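Britora Play Blocks: Frequently Asked Questions
Last updated 2 Jun 2018

What sizes do the blocks come in?
Cubes are 50 mm on each side. All colors are cut to the same size, so mixed sets stack evenly.

How many blocks are in a set?
The standard set holds 73 blocks. Refill packs hold 4 blocks of one color.

Can I order a single color?
Yes, in refill packs only. Blue, red, yellow and green are kept in stock. Orange was dropped in February and will not return.

Will a refill match the blocks I already have?
Not exactly. Paint is mixed in batches, and older blocks darken with handling. Blues show the difference most. If a close match matters, send the batch number with your order. It is printed on the inside of the lid.

Why is the color uneven on one face?
The finish is matte and has no clear top coat. Streaks and darker patches within a single face are normal and are not treated as a fault. Faces can also look lighter or darker depending on the angle of the light. Compare two blocks side by side under the same lamp before reporting a color problem.

How do I clean them?
Wipe with a cloth dampened in water and a little dish soap. Wipe again with plain water and dry right away. Do not soak. Do not use the dishwasher, bleach or scouring pads.

A mark will not come off. Is it dirt or a chip?
Run a fingernail across it. Dirt sits level with the surface and usually lifts with a second wipe. A chip or dent has an edge you can feel. Marks tend to collect along the edges and near the corners, where blocks knock against each other in the box. 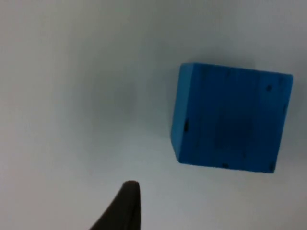
Blue block with small dark marks on and near the edges of the main face. Check each mark separately.

Can I touch up a chip?
Yes. Use touch-up paint no. 722 for blue; other numbers are listed on the lid. Sand the spot lightly, apply one thin coat and leave it overnight. Thick coats change the height of the block and will make a tall stack lean.

Are the corners supposed to be rounded?
Yes. Corners are eased before painting. Return any block with a sharp or splintered corner.

What does the guarantee cover?
Splits, loose paint on a new block, and blocks that are out of size by more than 1 mm. Dents, chips and color change from use are not covered.

Where do I send a return?
Sets bought from Truleck or Bernov go back to the store. Sets ordered direct go to our returns address at D'Souza Warehousing, printed on the packing slip. Include the slip and the batch number. Single blocks may be sent in a padded envelope.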